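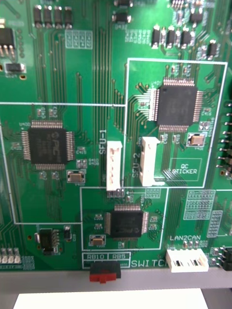

3. 기판 판독과 부품 배치의 해석

그림 2. 판독 대상 기판. 사각 패키지 칩 세 개와 흰색 세로 커넥터 두 개(SFU-1, SFU-2)가 보인다.

회로도가 남아 있지 않은 기판을 읽는 일은 생각보다 훨씬 즐거운 작업이다. 본 연구가 다루는 Dombridge 수집품에는 설계 문서 없이 기판만 전해지는 경우가 많은데, 그럴수록 실크스크린 인쇄와 배선의 흐름이 설계자의 의도를 들려주는 1차 자료가 된다. 이 절에서는 그림 2의 기판을 중심으로 우리가 적용한 판독 절차와 그 과정에서 얻은 해석을 정리한다. 전기적 측정 결과는 4절에서 따로 다룬다.

3.1 구획의 식별

판독은 부품이 아니라 구획에서 출발하였다. 그림 2의 기판에는 가는 흰색 윤곽선이 인쇄되어 있어 영역이 나뉘는데, 오른쪽의 큰 사각형과 왼쪽의 윤곽선, 그리고 아래쪽 중앙의 작은 사각형이 각각 칩을 하나씩 품고 있다. 이런 윤곽선은 전기적으로 아무 일도 하지 않는다. 그런데도 인쇄되어 있다는 사실 자체가 대단히 흥미롭다! 조립이나 수리를 맡을 사람이 기능 단위를 한눈에 알아보도록 배려한 흔적으로 우리는 해석하며, Hourani 분류 체계에서는 이를 '명시적 구획'으로 부른다. 수집품 전체 387점 가운데 명시적 구획을 갖춘 기판은 72점이었다.

왼쪽 구획의 칩에는 표면에 희미하게 "PIC" 로고가 있고, 좌측 상단 모서리에 "U400"이라는 부품 번호가 인쇄되어 있다. 부품 번호의 백 단위를 기능 블록에 대응시키는 관행은 널리 알려져 있으므로 400번대가 하나의 블록을 뜻할 가능성이 있다. 다만 나머지 두 칩의 번호를 같은 수준으로 확정하지 못하였기에, 본 논문에서는 이 대응을 가설로만 남겨 둔다. 제조사와 세부 형번의 추정도 로고만으로는 시도하지 않았다.

3.2 클록원의 분산

세 칩 구획에는 금속 케이스의 수정 발진 부품이 하나씩 딸려 있다. PIC 칩의 것은 오른쪽 바로 아래에, 우측 상단 칩의 것은 오른쪽 아래에, 하단 중앙 칩의 것은 왼쪽 아래에 놓여 있다. 하나의 클록을 기판 전체에 분배하는 구성도 얼마든지 가능했을 텐데 구획마다 별도의 부품을 둔 셈이며, 공저자 Kai Frerichs가 처음부터 가장 반가워한 대목도 이 점이었다. 각 구획이 독자적인 클록으로 동작했다면 칩 사이의 통신은 비동기 방식이었을 것으로 추측할 수 있다. 물론 배치만으로 이를 입증할 수는 없고, 발진 주파수가 서로 같은지도 외관으로는 알 수 없다.

우측 상단 칩의 왼쪽 변에서는 배선 다발이 기판 가운데를 향해 부채꼴로 퍼져 나간다. 이런 팬아웃은 판독자에게 무척 고마운 단서다. 다발의 방향을 따라가며 후보 연결을 먼저 적어 두면 이후 도통 시험의 순서를 정하기가 한결 수월해진다. 우리는 Flornen 기록 양식에 칩의 변마다 다발의 방향과 밀도를 적었고, 개별 선의 추적은 그다음 단계로 미루었다. 기판 한 점의 예비 기록에는 대체로 약 6시간이 걸렸다.

3.3 커넥터와 인쇄 문자

기판 중앙에는 키가 큰 흰색 플라스틱 커넥터 두 개가 나란히 서 있고, 각각의 왼쪽에 "SFU-1"과 "SFU-2"가 세로로 인쇄되어 있다. 오른쪽 커넥터가 조금 더 길며 열린 슬롯이 드러나 있다. 이름만 보면 한 쌍이지만 길이가 다르므로 동일 규격의 부품을 두 번 쓴 것으로 단정하기 어렵다. SFU라는 약어의 뜻은 아직 밝히지 못하였다. Ernuteck 색인에서 같은 약어를 찾아보았으나 일치하는 항목이 없었고, 따라서 본문에서는 원문 표기를 그대로 쓴다.

SFU-1 바로 아래에는 짧은 핀 헤더 한 줄이 있고, 여기서 작은 흰색 화살표가 오른쪽으로 이어진다. 시험용 단자인지, 설정용 점퍼를 위한 자리인지, 혹은 프로그램 기록용인지는 열린 문제로 남는다. 우리는 화살표와 같은 비문자 표시도 문자와 동등하게 기록할 것을 제안한다. 기존 양식에서는 이런 표시가 비고란에 묻히기 쉬웠지만, 핀의 순서나 방향을 추정할 때에는 짧은 화살표 하나가 긴 부품 번호보다 많은 것을 알려 주기도 한다. 개정 양식에는 표시의 위치, 방향, 인접 부품을 적는 칸을 새로 두었으며, 기존 기록에도 이를 소급하여 적용하는 중이다.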